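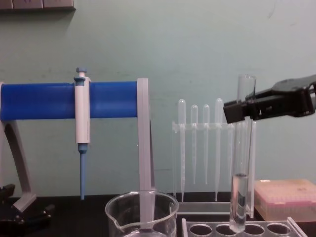 Ramesh Garg would like it recorded that he has hung up his pipette every evening since he joined the teaching lab at Pralville, and that he resents being lumped in with the rest of us. So recorded, Ramesh. The remainder of this item is addressed to the rest of us.

The February bench check at Birkwood came back with its usual findings. Somebody had left a pipette lying on its side with liquid in it, which is how you get liquid in the part of a pipette that costs money. The repair bill was $149. A new stand would have been cheaper, and we already had a stand, with plenty of room on it.

So, once more, the stand. It has a blue bar. Pipettes go on the blue bar. They hang with the plunger up and the narrow end down, and they do this all night without complaint. If you have just used one, eject the tip before you hang it up. We found 9 tips still attached last month, and Naveen Kashyap, who empties the sharps bins, has views on this that I have agreed not to print.
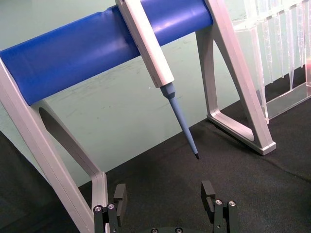 Tip off, pipette on the bar.

The second finding concerned glassware. Test tubes dry upside down on the pegs of the clear rack. Push them down properly when you put them there, and please don't crowd the beakers in beside them to save yourself the walk to the other shelf. Mansour tried that in the fall and we were sweeping until lunch.

While we are on racks: the plastic transfer pipettes live bulb-up in their own clear rack. They have been turning up in the pen mug. I have nothing against the pen mug, but I did try to sign a delivery slip with one, and the driver was very patient about it.

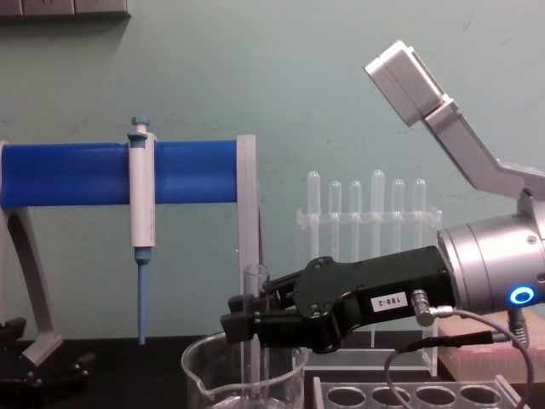

Beakers are a longer story. A beaker is a perfectly good place to stand a tube for a minute while you find your labels. It is a poor place to stand a tube over a long weekend, unlabeled, so that the next person has to guess whether it holds water or Imen's buffer. Imen's buffer takes most of an afternoon to make, and she has asked me to mention that it looks exactly like water. Write on the tube. The markers are in drawer 2, or they were this morning.

We have also restocked the tip boxes and moved the spare ones to the cupboard in room 191, behind the paper towels. Sign the sheet when you take a box — a real name, please. The last sheet was signed twice by "Me."

The next bench check is before spring break. Ramesh is already ready for it.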